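Chapter 2
Heating Food with Steam

2.1 Steam as a carrier of heat

Chapter 1 dealt with heat that moves through a solid. In this chapter the heat is brought to the food by a gas, and the gas changes state when it arrives. Steam that meets a cooler surface turns back into water. As it does so it gives up its latent heat, the heat that was spent to boil the water in the first place. The amount is large. One gram of steam that condenses at 100 °C gives up far more heat than one gram of water gives up in cooling from 100 °C to 20 °C.

The transfer is also fast at the start. A piece of dough that enters the steam at 20 °C is much colder than the gas next to it, and condensation begins over its whole exposed surface. The rate falls as the surface warms. From then on the time needed depends mainly on how quickly heat moves inward, and the methods of Chapter 1 apply again.

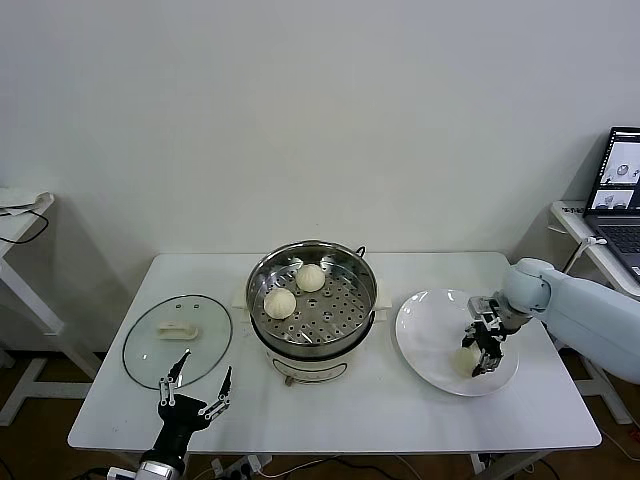

Figure 2.1 Steamer basket with two buns; glass lid on the table at left.

2.2 Saturated steam and pressure

Steam in contact with boiling water is called saturated. Its temperature is fixed by the pressure. At sea level the value is close to 100 °C. In an open vessel at high altitude it is lower, and the cook cannot raise it by turning up the heater. A higher setting makes more steam per minute, at the same temperature.

The test kitchen at Pedham is used for several problems in this book. The air pressure there is taken as 880 hectopascals, and water boils a few degrees below its sea-level boiling point. Students often correct the boiling point and forget that the temperature gap driving heat into the food is smaller as well. Both changes must be carried through the calculation.
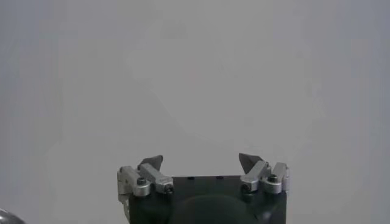 Figure 2.2 Gripper against a plain pale gray background.

2.3 Air in the steam space

Air does not condense at cooking temperatures. When steam mixed with air reaches the food, the steam condenses and the air stays behind as a thin layer at the surface. Fresh steam must pass through that layer, so even a small share of air slows heating. It also lowers the temperature at which the mixture condenses. For these reasons a steam space should be vented before timing begins.

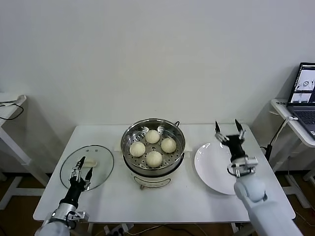

Grureo has objected that venting matters little in small vessels, where the first steam drives out most of the air without help. The point is fair for short heating times and a loose lid. It fails where the lid seals tightly or the pieces are packed closely, as in the Julero tray problem at the end of the chapter.

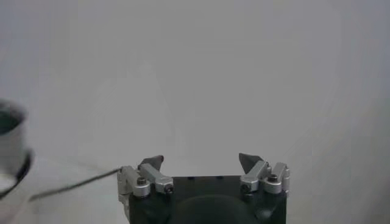
Spacing affects the result in a second way. Two pieces that touch shield each other, and the contact area receives almost no condensing steam. In the worked problems, treat such areas as insulated unless told otherwise.

2.4 Symbols used in this chapter

T_s temperature of the steam
T_f temperature of the food surface
h heat transfer coefficient at the surface
A exposed surface area
L latent heat of condensation

The rate of heat flow into the food is written Q = hA(T_s − T_f). The value of h is treated as constant until Section 2.6, where the Bianchini correction for trapped air is introduced.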